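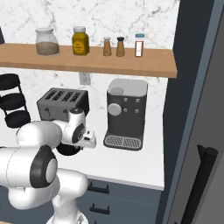
The spice counter at Wuretti opens at seven in the morning, and by half past there is usually someone leaning on it with a question. Felicidad Pangilinan has answered those questions for 21 years, first as an assistant and now as the buyer for the shop. She agreed to talk during the slow part of the afternoon, on the condition that she could keep weighing out cumin while she did it.

She did not set out to work in spices. She had trained as a bookkeeper and took the job at Wuretti because it was close to her apartment. The owner at the time, Emmanuel Kashindye, put her on the packing table for the first three months.

"I hated it," she says. "You sneeze all day. I went home and my hair smelled of fenugreek, and my bus pass smelled of fenugreek. Then one morning he gave me two bags of coriander and asked which one I would buy. I picked the wrong one. He made me toast both in a pan and smell them again, and after that I wanted to know how he knew."

Kashindye has since retired, but he still comes in most weeks to drink tea in the back office and look over the invoices. Asked about the coriander, he remembers it differently. "She picked the right one," he says. "She just couldn't tell me why. So I told her it was wrong, to see if she would argue. She didn't argue then. She argues now."

The shop sells about 70 kinds of whole and ground spices, along with dried beans, rice and tea. Most of the ground spices are milled in the basement, on a machine that was already old when Pangilinan started. Customers can ask for a spice to be ground while they wait, and she wishes more of them would.

"People buy ground cumin in a big bag because it's cheaper by the pound," she says. "Then they have it for four years. By then they need three spoons to taste anything, and they think the recipe is bad. Buy a little. Come back. I'm not saying that to sell you more, I'd make more on the big bag."

How long spices keep is the question she hears more than any other. Her own rule is a year for ground spices and two or three for whole ones, with exceptions at both ends. Paprika she would replace after six months. Whole nutmeg she would keep almost as long as she liked. She does not put much stock in the date printed on a package.

"The date tells you when it was packed, more or less," she says. "It doesn't tell you where you kept it. If you put the jar over the stove, you can forget the date. Rub some between your fingers and smell it. If you have to think about whether it smells of something, throw it out. It won't hurt you, it's just dust."

Heat, light and damp do the damage, in that order by her reckoning. A common mistake is shaking a jar directly over a steaming pot. The steam goes up into the jar, the powder cakes, and the next time the cook bangs it on the counter to get it moving. She tells people to shake it into their hand first.

She has less to say about containers than one might expect. At home she uses old jam jars with pieces of masking tape on the lids. "I write the name and the month I opened it. My daughter gave me a nice matching set once and I couldn't tell what anything was. I put cinnamon on eggs."

The buying is the part of the job that has changed the most. When she started, nearly everything came through two importers, and the shop took what they had. Wuretti now buys its black pepper and star anise through Mosero, a small trading company run by Nghĩa Phùng, who visits growers himself and brings back samples in numbered envelopes.

Phùng, reached by phone, says Pangilinan is one of the slower customers he deals with. "Other shops smell it, they say yes or no. She takes it home. She cooks with it for a week. Then she calls me and says the second envelope was better but the price is wrong." He says she once sent back an entire sack of pepper over the smell of the sack. She confirms this. "It was kerosene," she says. "Only a little. But you'd taste it in an omelet."

A good harvest does not always mean a good price. In May she paid 900 dollars for a sack of green cardamom that had cost her 600 the year before. She held the shelf price for several weeks and then had to raise it. Two restaurants cut their orders. One of them, a bakery called Fekura, did not.

Usha Raju, who owns Fekura, makes a cardamom bun that sells out most mornings. She tried a cheaper cardamom for two days. "My regulars noticed on the first day," Raju says. "One man asked me if I was feeling all right. So I went back to Felicidad and put the bun up by a quarter, and that was the end of it."

Raju buys the pods whole and has them ground with the husks removed, a job that takes most of an hour and that Pangilinan gives to whoever is newest. At present that is Huệ Triệu, who joined the shop in the spring after finishing a cooking course. She keeps a notebook of what each spice smells like on the day it arrives.

"My first notes were useless," Triệu says. "I wrote 'nice' next to turmeric. Now I write what it reminds me of. The last caraway was like the inside of a pencil case. Felicidad read that and said yes, send it back."

Pangilinan thinks the notebook is a good idea and admits she never kept one. Most of what she knows is in her head, and she has begun going through the stock with Triệu, one shelf a week, so that it is in someone else's as well. They have got as far as the mustard seeds.

Asked what a person with an empty kitchen should buy, she puts down the scoop and thinks about it for some time. Black peppercorns and a grinder, she says. Cumin seed. Dried chili of whatever strength the household can stand. Cinnamon, if they bake. After that she would wait until a dish called for something.

"People come in with a list from a cookbook, fourteen things," she says. "I sell them four and tell them to cook from the book first. Sometimes they get annoyed. They walk over to Wei across the street and buy all fourteen." She shrugs. "Wei has good prices. The bay leaves are better than mine, to be fair, and I've told him so."

She has opinions about blends too. The shop sells three, all mixed on the premises, and she will not give out the proportions, but she encourages customers to make their own. Her advice is to toast the whole seeds separately because they brown at different speeds, let them cool all the way down, and grind only what will be used that month. Warm seeds gum up the grinder.

Her own cooking is plain. On the day of the interview she was going home to make rice, fried fish and a salad of tomatoes with salt and vinegar. No spices were involved apart from some pepper.

"I smell it for nine hours," she says. "At dinner I like a tomato."

A woman has come up to the counter with a paper bag of something yellow that she found at the back of her mother's cupboard, and wants to know what it is. Pangilinan opens the bag, puts her nose in, and hands it to Triệu to try first.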